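How to Line a Work Nook with Leafy Panels

If you have a table pushed into a corner with bare walls on three sides, you are sitting on one of the most fun weekend projects I know! I have done this for a craft corner, for a shelf nook and for the space around a big work table, and every single time I end up standing there grinning at it before bed. It takes one long afternoon, the materials are easy to find, and if you can cut a straight line you can do the whole thing.

What you need

Printed panels or heavy decor paper mounted on thin board
Cream strips for the joins (I cut mine 1 inch wide)
Removable mounting tape
A tape measure, a pencil and a level
A sharp utility knife and a metal ruler
A soft cloth

My panels are from the Dulwood leaf range, and I love them. I also looked at Ovwood, which has nice plain colors, but I wanted drawings. Deep blue with white line leaves is my favorite, and it looks terrific next to a pale tabletop. I had a budget of 100 dollars for everything and came in 12 dollars under, tape included.

Step 1: Measure everything twice

Measure the back wall first, then each side. Write the height down at both ends, too. My old place in Prosville had a wall that lost half an inch from left to right, and I only found out with the panel already up in my hands. Draw a little sketch of the nook and put every number on it.

Step 2: Lay it all out on the floor

This is the best part! Put the panels down in the order they will go on the walls and swap them around until you like it. Try to mix the drawings a bit: a wide leaf, then a flower outline, then something feathery. If your prints have circles in them, spread the colors out. One big beige circle can hold the middle of the back wall all by itself, and small orange ones look great off to the sides, where they pop against the blue.

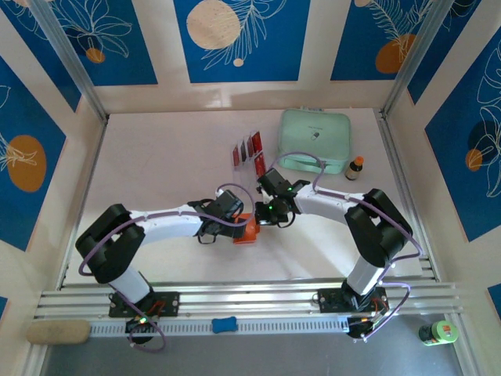
Once you are happy with the order, number the back of each panel in pencil and draw an arrow pointing up. Leaves are sneaky and plenty of them look right either way until you step back.

Step 3: Cut to size

Score along the metal ruler with light passes. Three or four gentle ones beat a single hard one, especially with the thicker boards. Cut the side panels last, after you have checked how the back ones fit, and leave a gap between neighbors a little narrower than your strip.

Step 4: Put the panels up

Start with the back wall and work from the middle out. Wipe the wall, let it dry, then run tape along all four edges of the panel and add one piece across the center. Press the top edge on first, check the level, and smooth your way down with the cloth. Then do the sides. If your nook has corner posts, butt the panels right up to them and let the posts hide the cut edges.

Step 5: Add the strips

Cream strips over the joins make the whole thing look finished, and they forgive a lot of wobbly cutting (ask me how I know). Do the long runs first and fit the short pieces between them. I like cream much better than bright white here, it's softer with the blue.

Choosing what goes on the table

Keep the surface light. With this much pattern on the walls, a white or pale pink top gives your eyes somewhere to rest, and small bright things are easy to spot on it. Pick one accent from the panels and repeat it in something you use every day, like an orange cup or a pencil case.

Looking after it

Dust the panels with a dry cloth and skip the spray cleaners. If a corner lifts, a fresh bit of tape fixes it in a minute. Keep your offcuts! I used mine for drawer liners, and there is still enough left for a couple of notebook covers.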